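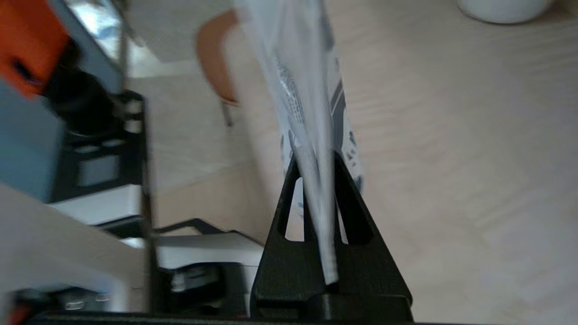 How often should a shared sitting room be checked for everyday hazards?

Once a month is enough for most rooms, with a shorter look any time furniture has been moved or a lot of things have been carried in or out.

Ploltitz House, ground floor sitting room
Monthly room check, with comments
Checked: Jan 19, 2021
Form used: Majimbun room sheet, revised September

A word before the list. I have kept to the order on the sheet, which starts at the door and ends at the shelf, and I have let myself write more in the comment spaces than there are lines for, so please forgive the small print. OK means I was happy to leave it as it was. FIX means somebody needs to do something, and I have tried to say what. WATCH is my own addition and means it was fine on the day but I would like it looked at again next time.

DOOR AND WALKWAYS

1. Door opens fully and closes without being forced. OK
Comment: Much better than it was before the hinge was tightened. It used to drag along the bottom and you had to give it a bit of a shoulder, which was no fun with a tray in your hands.

2. Clear path from door to window. OK
Comment: The sheet asks for 36 inches, and I measured 81 inches at the widest spot and comfortably over the minimum at the tightest. Lovely to see! Please keep it that way when the folding table comes back from Grareck Hall.

3. Nothing on the floor that a person could step on or slide on. FIX
Comment: Plastic bags again, I'm afraid. I know they are handy and I keep a drawer full of them myself, but a thin bag on a smooth wooden floor goes out from under your foot like a banana peel, and small children visit this room as well. Bags in use should be hung up or held on to. Bags that are finished with should be folded, knotted and put in the tall cupboard, above child height.

4. Containers and bins stand against a wall. WATCH
Comment: The white round container is happiest on the floor and I have no quarrel with that. I would only ask that it goes back against the wall after it has been used. White things on a pale floor are easy to miss, particularly late in the afternoon once the light goes.

FLOOR

5. Boards level, no raised edges or splinters. OK
Comment: I went over it in my socks, which is the best test I know. One board near the door has a little give in it but no edge to catch a toe.

6. Floor finish not slippery. OK
Comment: Whoever is mopping, please carry on with the plain Ideck soap and go easy on it. Last fall we had a polish on here that looked wonderful and was like a skating rink.

SEATING

7. Chairs stand firm, all legs touching the floor. OK
Comment: I sat in every one, and rocked, and leaned back a little farther than I would want my grandchildren to. The chair with the orange-brown wooden seat and the thin metal legs had a slight wobble last month and has since been tightened. Thin metal legs do mark a wooden floor over time, so I have put felt pads on the list below. A pack of 12 will do us and leave some over for the next time they wear through.

8. Upholstered seating in good repair, cushions secure. OK
Comment: The pinkish-brown chair beside the shelf is everybody's favorite and I can see why. I pressed along the seams and felt under the cushion and found nothing sharp, only a pen, which I have left on the windowsill for its owner. Please don't push this chair up tight against the shelf. Fingers get pinched in a gap like that, and things dropped down there are not seen again until spring.

SHELF AND SMALL ITEMS

9. Small shelf unit stable, nothing likely to fall from it. OK
Comment: I gave it a gentle push from the side and a less gentle one from the front and it stayed where it was. The front edge of the shelf is rounded, so a bump on it is only a bump. I am glad of that, given the height it sits at compared with a toddler's forehead.

10. Items on the shelf placed so that one does not knock over another. WATCH 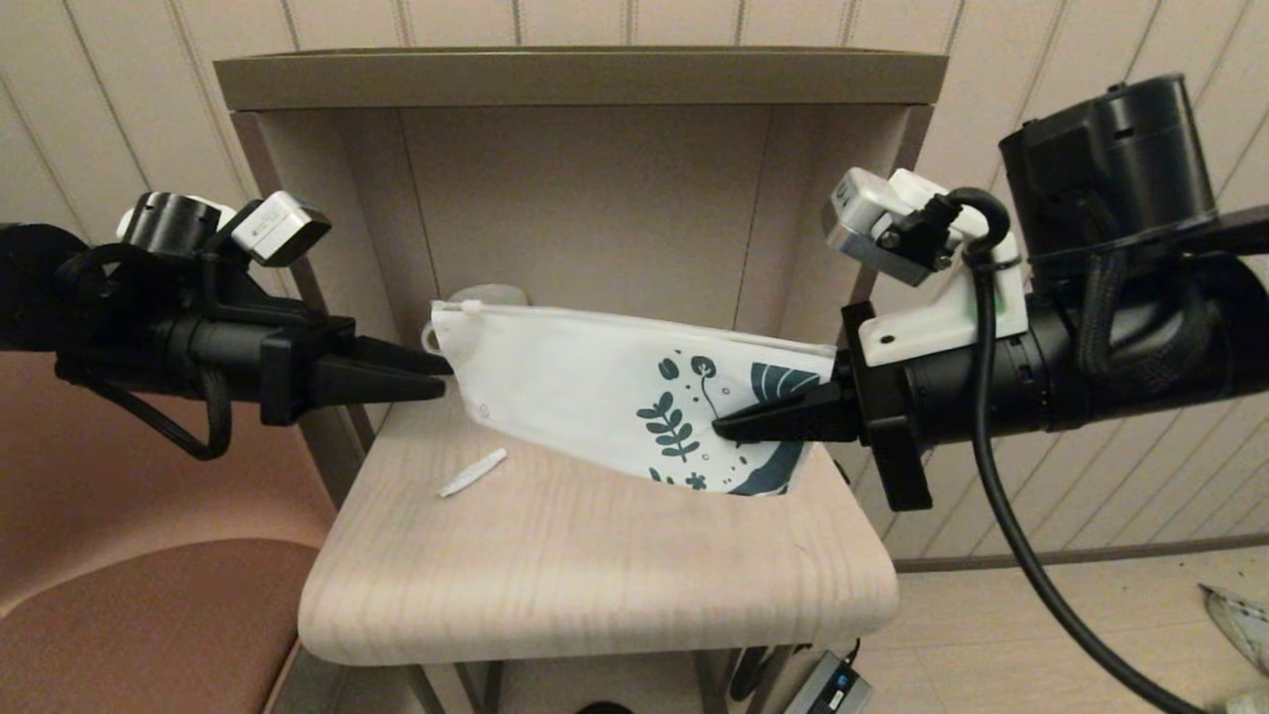
Item 10. Shelf surface: leaf-print pouch, with the clear plastic cup behind it.

Comment: My one worry with the cup at the back is that you reach over the pouch to get it, and if there happens to be a drink in it then the drink goes over the pouch and everything zipped up inside. Could we agree that cups live on the side table, and the shelf is for dry things? The pouch is a pretty thing with its teal leaves and it would be a shame to stain it. I would stand it toward the back with the zipper closed.

11. Small loose pieces put away. FIX
Comment: There was a little white plastic piece lying in front of the pouch, and I couldn't say for sure whether it was a cap or some sort of stick. Whatever it belongs to, anything that size should be in a closed pouch or a lidded box. If you are missing one, please claim it before the next check. I would sooner return it than throw it out.

12. Lower compartment of shelf checked with a flashlight. OK
Comment: The sheet doesn't mention a flashlight, but it is mostly shadow down there and you really do need one. I would like the words added to the next printing.

CABLES AND OUTLETS

13. Cables kept out of walkways. WATCH
Comment: There is a dark cable low down by the shelf, near a gray device with a small label on it. It needs to stay close to the furniture and not wander out toward the chair, where feet go. Anyone vacuuming, please lift it and don't run over it.

14. Labels on electrical items readable. OK
Comment: I got down on my knees for these, so a big thank-you to whoever put out the cushion.

TO DO BEFORE THE NEXT CHECK

Fold and put away plastic bags (item 3)
Find the owner of the small white plastic piece (item 11)
Buy felt pads for chair legs, pack of 12 (item 7)
Move cups to the side table (item 10)

So that makes 4 jobs, none of which should take an afternoon, and no item on the sheet where I felt the room ought to be closed. Last time there were more and two of them involved a ladder, so I am very pleased, and thank you to everyone who has been putting things back where they came from. If you disagree with any of my marks, write your own comment underneath in a different color and I will read it with interest.

Sheet to be kept in the blue folder by the door, with the last 4 behind it. Older ones can be recycled.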